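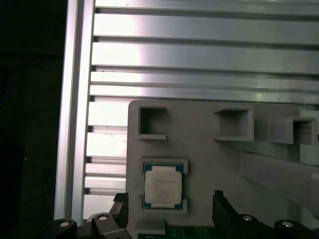 2 min read

Bench operators wanted — Drandwood site, late shift

Jistik is hiring 7 people for the processor benches at Drandwood. The arms do more of the chip handling now, so the job has changed. Less tweezers, more watching. You set up the fixture plate, check the CPU is square in its holder, start the run, step in when a grip goes wrong. Swapping gripper fingers is part of it — hex keys, small screws, patience.

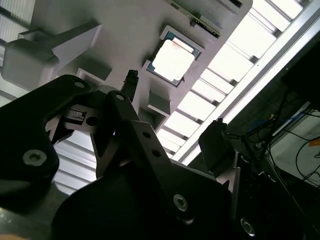
T. Olatunji

Hand placers already on the floor keep their pay grade and get first pick of shifts. New starters get 29 days paid training, no coding needed. Would help if you've done bench work, any kind. Steady hands still count, someone has to clear the jams.

Not a sit down job. Some reaching under the fixture board, cables everywhere, lockout rules are strict and we mean it.

To apply: short note plus work history to the Bomuscombe office, room 509, quote "benches". Closes 31st August. Intervews held on site, bring closed toe shoes. Agencies please dont call.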